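見えていないロボットは、止まっていい

手首カメラの話をさせてください。しかも、壊れたほうの話です。

私はJorkuraという小さな開発チームで、双腕ロボットMakのソフトウェアを書いています。担当は動作の生成と記録まわりで、ハードウェアは触れるけれど得意ではない、くらいの立場です。Makには頭のカメラが一つと、左右の手首に小さなカメラが一つずつ付いています。この手首カメラが私は大好きで、初めて映像を見たときの興奮をいまだに覚えています。物に近づいていくにつれて布の織り目が見えてきて、つかむ直前には世界がそれだけになる。人間が手のひらに目を持っていたらこうなのか!と思いました。

その手首カメラが、5月、Peksteadの作業場で見えなくなりました。左だけです。

画面が真っ黒になったわけではありません。接続が切れたわけでもないし、エラーも一行も出ていない。映像は決められた間隔できちんと届いていました。ただ、その中身が灰色だったのです。少し暖かい灰色と少し冷たい灰色がぼんやり並び、四角い圧縮の跡がうっすら浮いている、それだけの映像でした。Makはその映像を左手の視界として受け取り、何ごともないように作業を続けました。

続いたのは27秒です。

やっていたのはタオルをたたんで浅いトレーに入れる作業でした。左手はタオルの端をつかみに行き、つかめず、もう一度行き、今度はトレーの縁を上から押しました。押し続けた結果、関節トルクの上限に引っかかって止まりました。けが人なし、トレーの縁が少し曲がっただけ。報告書にすれば半ページで終わる出来事です。実際、最初の報告書は半ページでした。「左手首カメラの画質低下により把持に失敗。カメラを清掃し再開」。書いたのは私です。

いまの私は、あの半ページを書いた自分の肩をつかんで揺さぶりたい。あんなに面白いものを目の前にして、何を清掃して終わりにしているのかと。

健康診断は満点だった

報告書を出した晩、どうにも気持ちが悪くて、ログを最初から読み直しました。当時の監視の仕組みはこうです。映像はカメラからJundgateを通って制御側に来ます。Jundgateは私たちが内製した中継ソフトで、映像をまとめて圧縮し、時刻をそろえて配る係です。そして制御側は、最後のフレームが届いてから400ミリ秒を超えたらカメラ異常とみなし、両腕を減速して止めます。

この400ミリ秒という値を決めるのに、私たちはけっこう議論しました。短すぎると作業場の無線が少し混んだだけで止まる。長すぎると止まる前に手が進みすぎる。実験もしたし、グラフも描いたし、決まったときは気分がよかった。良い数字だったと今でも思っています。

ところがあの27秒のあいだ、この監視は一度も反応していません。当然です。フレームは届いていたのですから。解像度も正しい、時刻も正しい、色の形式も正しい。監視画面の左手首の欄はずっと緑でした。郵便受けに毎朝きちんと封筒が届いているので安心していたら、便箋が白紙だった、というような話です。

私たちは「届いているか」を測って、「見えているか」を測ったつもりになっていました。書いてしまうと当たり前すぎて恥ずかしい。でも、当たり前のことが設計書のどこにも書かれていなかった。監視項目の名前が camera_ok だったのもよくなかったと思っています。ok と書いてある変数を疑うのは、かなり難しいです。今この変数は stream_fresh という名前になりました。地味な変更ですが、個人的には今年いちばん好きなコミットです。

灰色にはいろいろある

では、見えているかどうかを測ればいい。ここからが本当に楽しいところで、同時に、まったく簡単ではないところでした。

まず、手首カメラの映像は正常なときでも灰色になります。タオルに顔を突っ込むように近づけば、画面はタオルの色で埋まります。机の面すれすれを動けば机の色で埋まります。焦点の合う距離より近ければ、輪郭など一つも残りません。これは故障ではなく、仕事がうまくいっている証拠だったりします。つかむ直前にこそ、手首カメラはいちばん何も見えない。皮肉な配置ですが、手首に付けるというのはそういうことです。

次に、レンズの汚れや曇りがあります。布を扱っていると細かい繊維がとにかく飛びます。それから焦点のずれ。小さなカメラのレンズは振動で少しずつ回ることがあり、固定用の接着が甘い個体だと、ひと月でずいぶんぼけます。

そして圧縮です。Jundgateには帯域が足りなくなるとカメラごとに画質を落とす機能があって、どのカメラから落とすかは優先順位の表で決まっていました。左手首はその表の最下位でした。深い理由はありません。表を作ったときに下に書いた、それだけです。ぼけた映像は細部がないので、圧縮器はますます少ない情報で済ませようとします。ぼけが圧縮を呼び、圧縮が残りのわずかな模様まで四角い升目に溶かしていく。二つの弱い不具合が手を取り合って、強い不具合になるわけです。

Pekseadの件がどれだったのか、実はまだ言い切れません。

……と書いて、地名を打ち間違えました。Peksteadです。何度打っても慣れません。

話を戻します。言い切れない理由は、清掃してしまったからです。私はレンズを拭き、ついでにコネクタを挿し直し、ついでにJundgateを再起動しました。三つ同時にやって、直りました。どれが効いたのかは永遠に分かりません。現場で作業を待たせていると、手はどうしても「直す」ほうへ動きます。その気持ちはよく分かるし、責めたくもない。でも、触る前に一分だけ記録を取る習慣があれば、この文章はもっと切れ味のよいものになっていたはずです。

今は手順を変えて、映像がおかしいときは電源にもレンズにも触らず、まず生の映像と圧縮後の映像を並べて保存することにしています。ボタン一つで済むようにしました。手順書に書くだけでは私自身が守らないと分かっていたので。

過去を掘ったら出てきた

灰色の映像を自動で見つける簡単な道具を書きました。明るさのばらつきが狭く、輪郭がほとんどなく、それが一定時間続く区間を拾うだけのものです。凝った学習は使っていません。半日で書けました。

それを、ためてあった記録に端から流しました。操縦者がMakを遠隔で動かして手本を示した記録です。正直なところ数件出ればいいほうだと思っていたのですが、左手首が長く灰色になっている記録は223件ありました。

223件!

画面の前で声が出ました。あのとき初めて起きた珍しい故障だと思っていたものが、ずっと前から起き続けていたのです。しかも、その記録の大半で作業は成功していました。操縦者は頭のカメラの映像だけを頼りに、左手を器用に動かしてタオルをたたんでいたわけです。人間はすごい。片方の手の目がつぶれていても、ほかの情報でなんとかしてしまう。

そしてMakは、その手本から学んでいました。

ここで背筋が寒くなりました。左手首が灰色のまま、手は自信たっぷりに動いて、最後は成功する。そういう手本をたくさん見せられたモデルは何を覚えるでしょうか。「左が灰色のときも、そのまま進んでよい」です。だとすると、あの27秒のMakは故障していたと言えるのかどうか。私たちが教えたとおりに振る舞った可能性があります。因果を証明したわけではないので、ここは私の推測として読んでください。ただ、灰色区間を除いて学習し直したモデルは、灰色の映像を入れたときの動きが明らかにおぼつかなくなりました。進んだり戻ったりする。私はそれを見て、むしろほっとしました。分からないときに迷うのは、まともな反応だと思うからです。

捨てるな、と言いたい

チームの中では、この223件をどうするかで意見が割れました。いちばん多かったのは削除してしまおうという意見です。汚れたデータだから消す。分かりやすいし、学習の成績も安定します。

私は反対しました。今も反対です。

見えない映像は、見えないという状態の貴重な標本です。意図して作ろうとすると案外難しい。レンズにテープを貼れば暗くなりすぎるし、画像処理でぼかすと、ぼかし方が整いすぎて嘘っぽくなります。本物の灰色には、本物の照明と、本物の布の色と、本物の圧縮器の癖が混ざっています。それが223件も、操縦者の動きや力の記録と一緒に残っている。こんな宝の山をごみ箱に入れる手はありません。

手本としては使わない。けれど「ここは見えていない」と札を付けて取っておく。見えているかどうかを判定する部品の教材にし、改修のたびに流す試験にもする。結局この案が通って、記録には可視性という欄が一つ増えました。最初の札付けは私が手作業でやりました。灰色の映像を延々と眺める仕事です。退屈だろうと同情されましたが、慣れてくると灰色にも表情があって、布に近づきすぎた灰色は手の動きに合わせて明るさが揺れるのに、圧縮で死んだ灰色は手が動いても升目の位置が変わらない、というようなことが見えてきます。ここに気づいたときは本当に嬉しかった。一枚だけでは区別がつかないものが、手の動きと並べると区別できることがあるのです。

これは判定の作りを大きく変えました。静止画としてどれだけぼけているかに加えて、手首が動いたときに映像がそれに見合って変わったかを見る。動いたのに変わらないなら疑う。つかむ直前の近さで説明がつくなら許す。つかむ動作が終わって手を引いたのに映像が戻ってこないなら、もう許さない。今の版では、この三番目がいちばんよく働いています。

もちろん穴はあります。一様な白い机の上をゆっくり動けば、正常なカメラでも変化は乏しい。暗い棚の奥でも同じです。誤って止まることは前より増えました。

止まることの値段

ここからが、私がいちばん言いたいことです。

誤って止まることが増えた、と言うと、たいてい渋い顔をされます。稼働率が落ちる、見学の人が来ているときに止まったら格好が悪い、操縦者の手間が増える。どれも本当です。私も自分の書いた判定のせいでMakが何でもないところで固まると、机に額を付けたくなります。

それでも、止まることを一律に失敗と数えるのをやめませんか、と提案したい。私たちの成績表には成功と失敗の2種類しかありませんでした。タオルがトレーに入れば成功、入らなければ失敗。この表だと、見えないまま突き進んで運よく入った回は成功で、見えないと気づいて手を止めた回は失敗です。そんな表で選ばれたモデルが、見えないときに止まるはずがない。採点がそう育てています。

学校のテストで、白紙の答案と当てずっぽうの答案が同じ零点なら、誰でも当てずっぽうを書きます。私も書きました。鉛筆を転がしたこともあります。テストならそれで構いません。でもMakの腕には重さがあって、トレーの縁を曲げる力があります。トレーの代わりに、そこに人の手があってもおかしくないのです。

トルクの上限があるから大丈夫、という反論もありました。確かにあのときMakを止めたのはトルクの上限で、最後の砦が砦として働いたのは誇っていいことです。ただ、砦まで攻め込まれたことを成功と呼ぶのは違うと思います。上限に当たったということは、もう何かに当たっているのです。その手前に、「目がおかしい」で止まれる場所がいくつもあったはずでした。

それで今は、成績表に三つ目の欄を置いています。見えないことを理由に正しく止まった回を、失敗とは別に数える。止まったあと、操縦者が見ても確かに映像がだめだったら正しい停止、映像がちゃんとしていたら誤停止。誤停止はきちんと減点します。正しい停止には、少しだけ点が付きます。この「少しだけ」の加減が難しく、最初の設定では点を付けすぎて、やたらと止まりたがるモデルが選ばれました。慎重というより怠け者です。あれはあれでかわいかったのですが、仕事にならないのでやめました。

片目で何ができるか

止まるか進むかの二択にしなくてもいい、という話も少し。

左手首が見えないとき、Makに残っているものは意外に多いのです。頭のカメラがあり、右手首のカメラがあり、両腕の関節角度があり、力の感覚がある。操縦者たちが223件の多くでやってのけたのは、まさにその残りものでの作業でした。だったらMakにも、見えないと自覚したうえでの作業を教えられるはずです。左手の速度を落とす。押す力の上限を普段より下げる。難しいつかみは右手に任せる。左手首を一度持ち上げて、頭のカメラの前にかざしてみる。

最後のは私の思いつきで、試してみたらとても良かった!頭のカメラから左手首のレンズのあたりを見て、布が引っかかっていないか確かめるのです。人間が眼鏡を外して光にかざすのと似ています。まだ動作は不格好で、かざすまでにずいぶん時間がかかります。でも、自分の目がおかしいかもしれないと思って自分で確かめるロボットを見ていると、こちらの背筋まで伸びます。

自覚なしに片目で進むのと、自覚して片目で進むのとでは、外から見た動きがほとんど同じでも、危なさが全然違います。速度も力も、その自覚があって初めて下げられるからです。あの5月のMakに欠けていたのは視力だけではなく、視力が落ちたと知る手段でした。そして同じものが、私たちの側にも欠けていました。

画面の前の人の話

もう一つ、見落としていたことがあります。操縦者の画面です。

当時の画面では、頭のカメラが大きく真ん中に出て、左右の手首は隅に小さく並んでいました。郵便切手くらいの大きさです。その大きさで映像が灰色になっても、気づくほうが難しい。あとで操縦者に聞いてみると、左が変なのは知っていた、という答えが複数ありました。前から時々ああなるし、作業はできるので、そういうものだと思っていた、と。

これを怠慢と呼ぶ気にはなれません。報告する場所がなかったのです。画面にあったのは「緊急停止」だけでした。緊急停止を押すほどではないけれど何か変だ、という感覚を受け止める道具を、私たちは用意していませんでした。せっかく人間の鋭い目が画面の前にあったのに、その目が拾ったものを捨てていた。もったいないにも程があります。

今は画面に「なんか変」というボタンがあります。名前はもっとちゃんとしたものを考えたのですが、仮の名前がいちばん押しやすいと言われてそのままになりました。押しても作業は止まりません。その前後の記録に印が付くだけです。理由の入力も求めません。入力欄を付けた最初の版は、ほとんど押してもらえませんでした。欄をなくしたら、急に押されるようになりました。

このボタンから見つかった不具合は、手首カメラのものばかりではありません。右の指の滑り、頭のカメラの色の偏り、Jundgateの音声の遅れ。どれも監視画面では緑のままでした。緑というのは、質問されたことに答えているだけの色です。質問が足りなければ、いくらでも緑になれます。

優先順位の表のこと

細かい話ですが、Jundgateの優先順位の表も書き直しました。帯域が足りないときにどのカメラから画質を落とすか、今は作業の段階ごとに変えています。運んでいるあいだは手首を落としてもいい。つかみに行くあいだは落とさない。落としたときは、落としたことを必ず制御側に伝える。

最後の一文が肝心で、前のJundgateは黙って画質を落としていました。下流に迷惑をかけないための親切のつもりでした。届け続けることが正義だと思っていたので、中身を薄めてでも届けた。善意の設計です。善意だったからこそ誰も疑わず、長く残りました。同じような中継層を持っている方は、ぜひ一度、帯域を絞ったときに何がどこへ通知されるかを確かめてみてください。うちだけの話なら、それはそれで笑い話になります。

試し方は簡単で、わざと回線を細くして、監視画面と映像を並べて眺めるだけです。私たちは今、改修のたびにこれをやっています。だんだん映像が升目になり、升目が溶け、それでも監視が緑のままなら不合格。最初にこれをやった日は、見事に全部緑でした。みんなで笑って、それから静かになりました。

故障は面白いと言い続けたい

ロボットの失敗談は、どうしても暗い声で語られます。安全に関わることなら、なおさらです。真剣であるべきなのは間違いありません。でも、暗い声で語られる話は短くなります。半ページになって、清掃して再開、で閉じられてしまう。私がそうしました。

面白がっていれば、もう一段掘れます。なぜ緑だったのか。いつから灰色だったのか。操縦者はどうやって切り抜けたのか。掘った先に出てきたのは、変数の名前であり、成績表の欄であり、隅に置かれた小さな映像であり、黙って画質を落とす親切でした。カメラの故障を調べていたのに、出てきたもののほとんどは私たちの決めごとのほうでした。こんなに実りの多い灰色はなかなかありません。

まだ片付いていないこともたくさんあります。頭のカメラと手首のカメラが同時にだめになったらどうするか。見えているのに古い映像が混ざったらどうするか。判定の部品が壊れたことは何が見張るのか。それに、照明を落とした時間帯の誤停止は、まだ胸を張れる水準ではありません。夜の9時を過ぎたあたりのMakは、少し臆病です。

次にやりたいのは、止まったMakが理由を言えるようにすることです。今は画面に「可視性低下」と出るだけで、左なのか右なのかも小さな字でしか分からない。左手首が、手を引いても戻らないので止まりました。そのくらい言ってくれたら、駆けつける人の足取りも変わると思うのです。
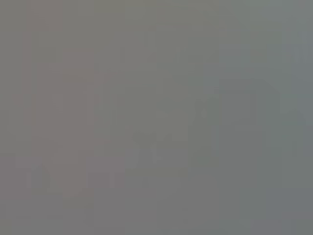
文言は短いほうがいいので、今のところ候補は「左手、見えません」です。音声にするか文字だけにするかは、Peksteadの作業場がかなりうるさいこともあって、まだ決めていません。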